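February 13, 2026

Satin slate glaze, continued from the January pages. Cone 10, oxidation, Hodari kiln (the front loader, not the small test kiln). Clay body is Mirnine stoneware, current batch, smooth version without grog.

State of things at start of session

The January firing gave the right color and the wrong surface. Base is the Clondia recipe with the iron cut back and a little cobalt carbonate added to pull it away from brown. On the vertical tiles it came out dark gray with blue in it, even coverage, no crawling. On the flat tiles it came out glossy with a greasy look, and the glaze had pooled at the foot ring of the test cups. Two of the cups had stuck lightly to the shelf wash. Ground off without damage.

I suspected too much flux first and the cooling second. Having gone back through the kiln log I now think it was the other way round. The kiln was switched off at the end of the soak and left to drop on its own, and the load that day was light. A light load in that kiln falls fast through the range where the matte crystals would grow.

Mixing

Batch size 400 g dry, same as before. Feldspar at 35 parts in every batch, silica left where it was. Kaolin at 10 parts in batch A and 12 in batch B, everything else in the two recipes held. The difference is small on purpose. Last time I changed three ingredients together and learned very little from it.

Feldspar is from the new Wanyama sack. It is visibly finer than the old one and wets out faster. The analysis sheet shows slightly more potassium and slightly less sodium. Should stiffen the melt a touch if anything. Old sack is kept, lid taped, labeled DO NOT USE UP. Please leave it alone until the comparison is finished.

Cobalt was ground with a spoonful of the kaolin in the mortar before going into the bucket. Without this step it speckles, and the speckle is blue enough to show even in a dark glaze. Sieved twice. Batch B was thicker than batch A at the same water addition, as expected. Brought both to the same specific gravity with water and left them to stand over lunch. Both settled a little. Batch A settled harder and needed the paddle. A pinch of bentonite next time, mixed dry.

Application

Dipped, single coat, slow count of three. Tiles were bisque from the same firing, wiped with a damp sponge and left to dry. Each batch has L-shaped tiles, so that one piece gives a flat and a vertical surface, and a few of the straight-sided cups. Feet waxed higher than last time.

Needle scratch through the dry coat on the back of one tile per batch. B is a little thicker than A in spite of the matched gravity. Noted on the tiles in oxide pencil. This will muddy the comparison somewhat but not enough to repeat the dipping.

One cup from batch B had a pinhole cluster near the rim before firing. Rubbed down with a fingertip and left in the test anyway.

Firing

Program up to temperature unchanged. Cone packs on the top, middle and bottom shelves. Soak of 10 minutes at the top, then a controlled drop, which is the new part. Rate on the way down is written on the card taped inside the log cover -- do not overwrite that program slot. Load was filled out with plain bisque and spare shelves to add mass.

Cones read even on the middle and bottom. Top shelf slightly hotter, guide cone flat, firing cone touching its tip to the shelf. This has been true of the Hodari kiln for as long as the log goes back and I have stopped trying to correct it. Critical tiles go in the middle.

Results

Batch A: satin on the verticals, still too shiny on the flats. No running past the wax line. Color reads as charcoal in the room and shows its blue near the window.

Batch B: satin on both faces. The surface is smooth under a fingernail and a pencil mark wipes off with a wet cloth, so it is not dry-matte. Slight brown break on the sharp edges, which I do not mind. The cup with the pinholes healed over except in one spot.

The target is still the look of dark gray metal with a smooth, slightly bluish finish, where the highlight spreads softly across the face and the outline stays crisp at the edge. Batch B gets the highlight. The crisp edge is a matter of glaze thickness and probably of how the corners are cut in the clay. A sharp corner thins the coat and goes brown, a heavily sponged one looks soft and swollen. Something with a small, definite radius should hold.

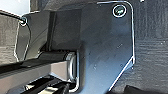
Durability checks

Lemon slice left on one tile from each batch, covered, overnight. No change in color or gloss on B. On A there may be a faint ring, visible only at a low angle. Repeat with vinegar before believing it.

Freezer to boiling water, one cup per batch. No crazing seen with ink. B rang clear afterward, A also.

Cutlery marking: stainless knife drawn firmly across the flats. Both mark. B marks more, as a satin surface will, and most of it comes off with the cream cleanser. Acceptable for vases and tiles. I would not put it on the inside of a plate without another round of work on the silica.

Open items

Repeat batch B with feldspar from the old Wanyama sack, same firing position.
Bentonite in the next mix, both recipes.
Cut a set of tiles with three edge treatments: knife sharp, small radius with the rib, sponged round.
Check whether the controlled drop can be shortened. It ties up the kiln well into the next day and the bisque queue is already long.
Order cobalt carbonate, jar is low. Same supplier, the price went up again.
Shelf wash on the bottom shelf is flaking at the left rear. Scrape and recoat before anyone loads glaze ware there.

Batch B bucket is on the lower rack with a red lid. Stir from the bottom.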